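Streaks and other numbers I don't believe

My sister-in-law gave me a habit app in June. She paid for the full year, so I felt I had to use it. The app is called Masine and it wants you to do one small thing every day for 366 days, the extra day being, I suppose, in case you sleep through one.

I picked reading. Twenty-five pages a day sounded easy, and for a while it was. Then I noticed I was choosing books with wide margins.
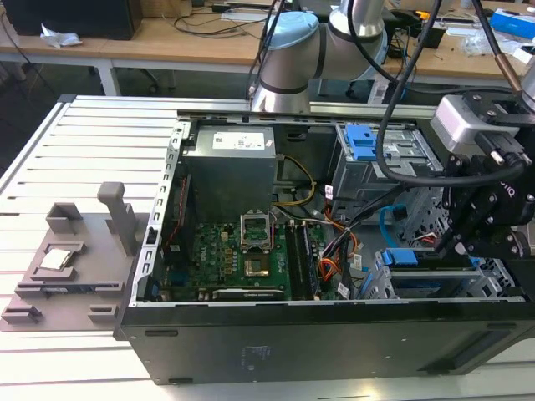
Getwood Slow Readers' Club - members' pages

Essam El Khatib, who has been in the club longer than I have, says a streak is harmless if it gets people through the door. I doubt it. I kept mine going one night at 11:50 by turning pages of a cookbook while brushing my teeth. The app gave me a gold leaf. I couldn't tell you a single recipe.

What bothers me is the claim on the welcome screen that small daily actions "rewire" you. Rewire what, and who checked? I wrote and asked. The reply thanked me for being part of the journey. 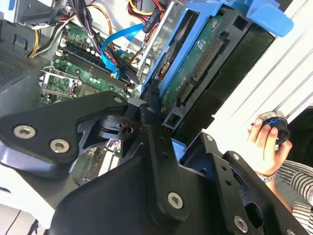

Black plates and silver screws over an open computer case.

I did try the rival, Latuheru, which has no leaves but does have points. You get 1,000 for signing up, before you've read a word. Youssra Alaoui told me she had spent hers on a different background color and then deleted the whole thing. She reads more than any of us - mostly on the bus, mostly thrillers - and has never tracked a page.

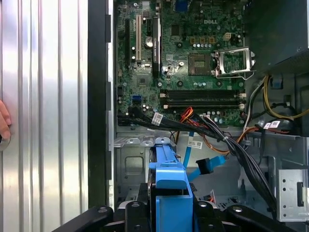

People who sell habits love to talk as if a person were a machine with a setting turned the wrong way. Find the trigger, swap the reward, done. I'm not convinced we come apart that neatly. A computer does have a round silver coin-cell battery sitting between its slots, and you can point at it and say, there, that's the battery. I'd like one of these authors to show me where my willpower sits. Until then I'll go on thinking that I read when the book is good and don't when it isn't.

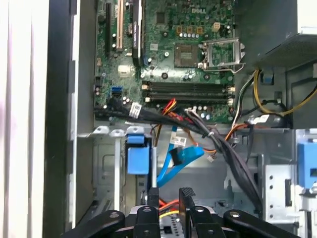

Does missing a day ruin a habit?
Mine survived. I skipped 2 days when I had a cold, lost my leaves, and picked up the same novel again when I felt better.

I haven't deleted Masine yet, as it's paid for. It still buzzes every evening and I still swipe it away, usually with a book in the other hand.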